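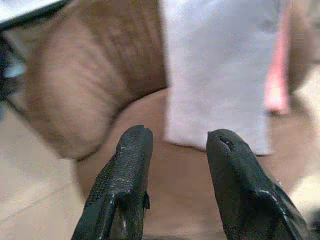

Glykeria Theodorakopoulos wrote in after the last version of this guide to say that she had plumped her seat cushion every night for a month and it still sagged at the front, so could I please put the turning bit first. Fair enough, Glykeria! I've moved it up, and the plumping now comes after it.

Last updated: 7 April 2023

Section 4. Settling in your Mundero tub chair and dressing it with cushions

By now you should have the feet on (Section 3) and the chair the right way up. I'd leave it alone for a night before you do any of this, as the padding has been squashed in its wrapping and wants a bit of time to come back.

4.1 Turning and plumping the seat

1. Take everything off the seat: cushions, throws, the remote, the cat.
2. Run your hand round the back of the seat pad until you find the fabric tab, then lift. It comes up more easily than you'd think.
3. Turn the pad over, keeping the wide curve at the front. It only fits one way round, so if it's fighting you, lift it out and start again.
4. Press down with flat hands from the middle out to the edges. I do this for a good minute, moving round as I go.
5. Push the back edge well down behind, then sit on it. Properly, with a cup of tea if you like.

Note: do this once a week for the first 28 days and then whenever you remember. I'm a whenever-I-remember person and mine has held up fine.

Caution: don't pull the pad up by its front edge. The stitching there is for show and it will go.

4.2 Brushing the pile

Plush fabric shows every hand and elbow, and creases from the wrapping can hang about for weeks. Use a soft clothes brush, dry, and work from the top of the back downwards in long strokes. For a stubborn crease, hold a steamer 40 cm away, give it a short puff, let it dry and brush again. Never put an iron on it (I have seen the result, and it was shiny for ever).

4.3 Putting the cushions on

The Druvutley covers go with this chair, though any plain ones will do nicely. Against dark brown I like pale colours best, a soft pink with light grey.
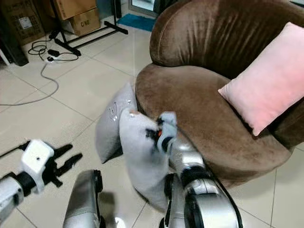
Can I wash the cushion covers with the pads still inside? Take the pads out first and wash the covers on their own at 40 degrees, zips done up, then dry them flat.

1. Give each cushion a shake by the corners and a good thump on both sides. Light fillings bunch up something terrible.
2. Start with the one you want at the back and lean it into the curve where the arm meets the backrest. A tub shape has no proper corners, so a cushion tucked in there stays put far better than one stood in the middle.
3. Set the next one in front, a little lower, so that part of the first still shows.
4. Sit down before you add another. If you're perched on the edge like a visitor, stop there.
5. Turn the zips to the bottom.

Note: on a tiled floor the chair can creep backwards when you drop into it. The felt pads in the spares bag help, and Kamrul Abeysekara swears by a thin rug under the whole lot.

Caution: keep the chair 60 cm from any radiator or stove. The fabric fades on the side nearest the heat, and pale covers go a nasty yellow.

If a cover won't zip up, check the label inside before you force it. The Galanis pads are fatter than the Dillero ones and need the larger cover. Spare covers and felt pads are in the parts list in Section 7.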